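Skendden Community Help
Search the help pages Go
Print this page E-mail this page

Wuto: film subtitles drift on the 25 fps disc, fine on the 24 fps file

posted by dindaron_fan

I have two copies of the animated feature Dindaron. One is the old PAL disc, the other a Blu-ray rip at 23.976 fps. The English subtitle file matches the rip to the end. On the disc copy it starts in step, then falls behind. By the temple scene it is late by almost 3 minutes. I have tried a fixed offset in Wuto -- it only moves the problem elsewhere. Is the disc a shorter cut, or is this a speed matter?
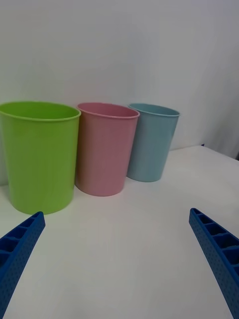
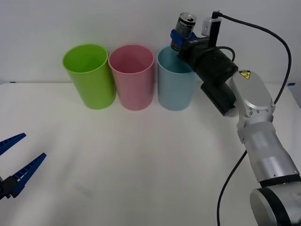
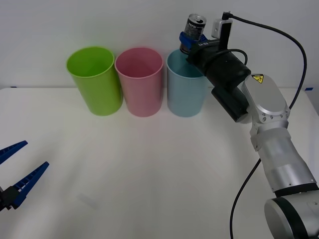 Page last changed: May, 21:00

posted by reelcheck

Speed. PAL transfers of film run at 25 fps, so the picture plays just over four per cent fast and the running time shrinks to match. A fixed offset can't correct a drift that grows.

In Wuto, open the subtitle file, choose Timing, then Change frame rate. Set source to 23.976 and target to 25. Save under a new name. Check one line near the start and one near the end. If both are out by the same amount, apply an offset now, after the conversion. Doing it first means the offset gets scaled as well.

The sound on these discs is often nearly a semitone sharp for the same reason. The songs in Dindaron show it quite clearly.

posted by Güler

Mine was out as well, I just downloaded another one. There are loads.

posted by slowpan

The first answer is right for a plain speed-up. Some discs also drop the distributor's logo, so expect a small offset after conversion. If the drift comes in sudden steps at certain scenes, you have a different cut, and the file must be split at each step and shifted in parts. Mine has 700 lines and the last 100 needed this.

Reader comments

dindaron_fan: Conversion worked. Offset of 3 seconds afterwards, steady to the credits.

tapehead: Menu is called Rate in the older version of Wuto.

Print this page E-mail this page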